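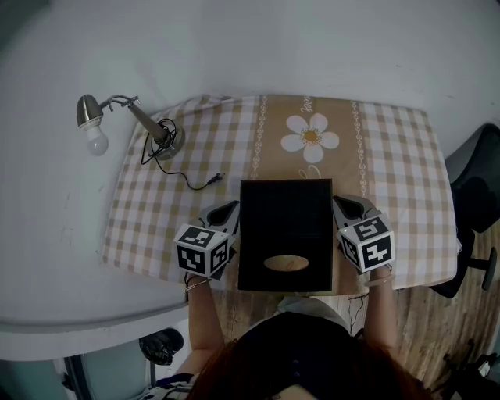
At the table with the checkered cloth, Skuleck

About Larard

Larard is a small language school in Skuleck. We teach everyday English and Finnish to adults, mostly people who have moved here for work or family and want to manage at the doctor, the bank and the parents' evening without help.

The school was started by Marin Grgić, who taught evening classes at Aaltonen until they closed. Several of her students asked if she would carry on, and the first lessons were held in her kitchen. We now have 5 classrooms above the Helon bakery, and a library of 2,000 books that students may borrow for as long as they need.

Afiq Nugroho joined as our second teacher and runs the beginner groups. He came to Finnish as an adult himself and still keeps his old vocabulary notebooks on the shelf in the front room.

Classes are kept small. Each course runs for ten weeks, with two lessons a week and a short conversation hour that is open to former students too. There is no entrance test – you come in, we talk for a while, and we suggest a group. If it turns out to be too easy or too hard you can change in the first two weeks.

The office is closed in July. Messages left then are answered when we are back.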